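Orlandini Opens Its Dendbridge Workroom to Visitors for a Demonstration of Hand-Held Grippers

DENDBRIDGE, May. Orlandini, a company working in automation for small food packers, received visitors in its Dendbridge workroom for a demonstration of the method that it calls Oline. In this method a person holds the gripper in the hand and does the task, and the recordings of this work are later used for teaching a robot arm.

The open day was attended by 93 guests, among them growers, teachers of technical schools and owners of packing businesses from the region. The doors were open until 4 p.m., and the last group asked to stay longer.

"We wished to show the slow part of our profession," said Annunziata Carbone, director of Orlandini. "People see a robot at a fair and it is already trained. Before that moment there are many hours at a table, with ordinary fruit and an ordinary tin, and these hours are done by persons."

The task chosen for the day was sorting and packing of mixed produce. Fruits and vegetables of different size and skin are a good exercise, because a pressure which is correct for a root can be too much for a tomato. Guests could follow the work from close and put their questions to the operators during the pauses. 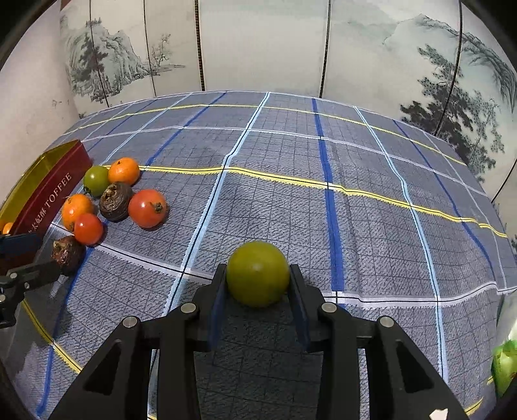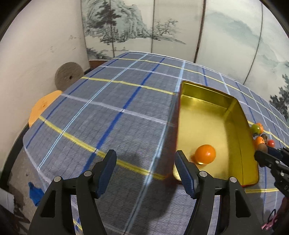

Grippers at work with fruit, vegetables and a toffee tin on the demonstration table. Photos: Orlandini press office. Free for editorial use with mention of the source.

After the demonstration, Noemi Leone, who is responsible for the training of operators, explained how a new colleague is prepared. The first exercises are made with one object only and without any hurry. The operator learns to approach the object from a comfortable side, to close the fingers gently and to open them again only when the object is well supported. According to Ms. Leone, a new operator needs nearly 80 hours of practice before the recordings are accepted.

"The most common mistake is to move like you move with your own hand," said Ms. Leone. "With the gripper you have two fingers, and you must think with two fingers."

The company also presented Verum, its program for checking the recordings. Verum marks the attempts which are incomplete, and an operator then decides if they will be kept or repeated.

Orlandini intends to hold another open day in the autumn. Schools and companies that are interested in a visit for a small group can write to the press office in Dendbridge. Visits are free of charge and they last two hours.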